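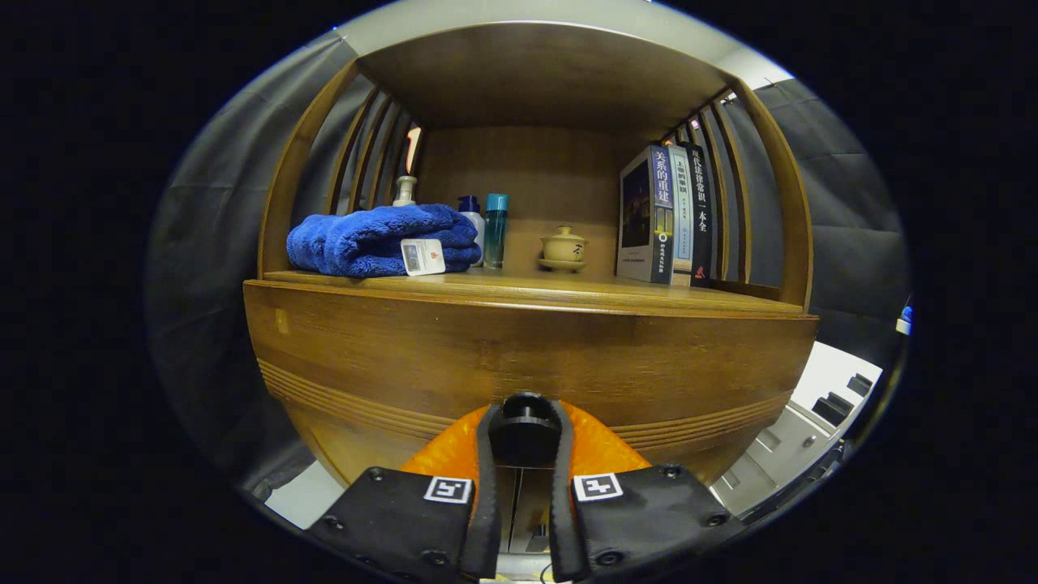 Mullness Home Goods Reuse Project
Progress report no. 2 to the Kowalchuk Fund
October 26, 2020

Sorry this is a week behind. Covers July through now. Short version: intake is way up, deliveries ok, the van is a problem, money is on track except fuel.

Intake

803 households have dropped off or booked a pickup so far this grant year. Target for the full year was 1,177 so we're in decent shape. Most of it still small furniture, bedding, towels, kitchen stuff. Fewer mattresses than last year, mainly because we stopped taking anything without a label. Should of done that sooner.

Drop-off by appointment only since July. Slots are 20 minutes. Works better than the old open Saturdays did, less of a pileup at the gate, but older donors don't like booking online, so we added a phone line two mornings a week. Phone line gets more calls than we can answer. Looking at a third morning.

Linens

Biggest change this period. We used to hand out linens in mixed bags and families got whatever was in there. Now sorted by size and use before they go on the shelf, and each household picks from a list ahead of time. Takes longer on our end. Fewer returns. Washing is done at the Plulum laundry on contract, rate is fixed till spring. They lost one load in August (two bags, found one). Credit was applied.

Still short: twin sheets, bath towels, pillows of any kind. Long on: tablecloths, curtains. Please no more curtains.

Deliveries

Deliveries run four days out of the Mullness site. East side routes are full. West side is patchy, we keep getting referrals with no working phone number and the driver turns around. Have asked the referring agencies to give a second contact. Some do.

Door-step only for now, nothing carried inside, which is hard on people in walk-ups. We've been taking apart bed frames and shelves so the pieces are light enough for one person to carry up. Tools and a printed sheet go with each one. The sheet needs redoing, step 3 and step 5 are the same step.

Van

Transmission again. Out 11 working days total. Rented a replacement for most of that. Repair came to $3,000 which was not in the budget. We moved it out of the training line since the in-person trainings were canceled anyway. Need your written ok on that, form is attached to the email. If it goes a third time we will be asking about a replacement and not a repair.

Avevov

The inventory system (Avevov) went live in July. Slow start. Staff were double entering on paper until mid September, that's done now. Search works, reports don't, or at least the report we promised you by zip code comes out with half the zips blank. Support ticket is open. Hand-tallied version will follow seperately.

Spending

Staff: on budget
Rent and utilities: a little under
Laundry contract: on budget
Fuel and rental: over, see van
Training: mostly moved, see van
Supplies: over slightly, masks and gloves

Next period

Third phone morning if we can staff it.
Winter bedding drive, flyers are at the printer.
Fix the assembly sheet.
West side referrals, meet with the agencies by video.
Zip code report.
Decide about the second storage unit. Lease on it is up at the end of the year and the roof leaks in the back corner, so probaby not renewing unless they fix it.

Receipts through September are in the shared folder. October ones to come once the fuel card statement shows up.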